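Notes from the Plovby bedroom tidy-up meeting, April, 2 pm start

I took these myself, so forgive the shorthand!

**Grasp results.** We went over the Fisow run first. 865 of 1,566 garment picks landed on the first try, which I'm pretty happy with – the old policy never got near half.

**Dark fabric.** Still our weak spot. I think the depth gets noisy on black cloth, and Ung's relabeled set should help. We agreed to add 14 more episodes with dark and white items bunched together before retraining.

**Two-handed work.** I asked if we keep the left hand at the basket during picks. Yes, for now.

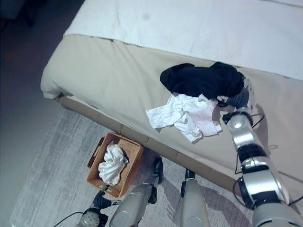 *Bed-to-basket task: right gripper on the black garment, white cloth in the basket.*

**To do.** I'll send the split to Fedness and rerun the baseline.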